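Section 7: Running the Fridge Demo on an Open Day

I've run this one at the Stirkholm open day 2 years in a row now, and it's the station people crowd around the most (everybody has a fridge at home, I guess!). Set aside 90 minutes before the doors open.

1. Open the refrigerator door all the way and leave it open. The Zuda grippers are wide, and you'll want the elbow room.

2. Put a few everyday things on the shelves and in the door. Bottles and small dishes are great.

3. Start with the bottom of the compartment. Go in slowly, and keep your free hand close to the fingers the first few times.

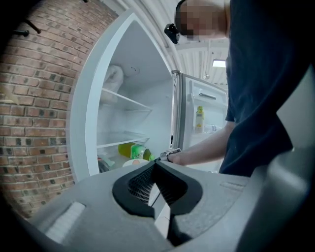
Fig. 7-2. Gripper at the open fridge, bottle lying at the bottom.

Note: Glass shelves are hard to judge when you're leaning in, so come in low and level.

4. Once you're comfortable, move on to the plate. Pinch it by the rim, with just enough squeeze to hold it, and keep your other gripper up and out of the way. 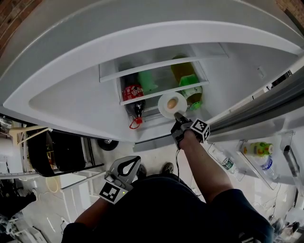

I like an egg for this part because the crowd goes dead quiet, and then the kids all want a turn. Let them! Just swap in something softer first.

Caution: Watch the cables on the floor when you step back. I've caught my foot more than once.

5. Between groups, close the door and let the fridge cool down again. The Lindemann checklist covers the wipe-down.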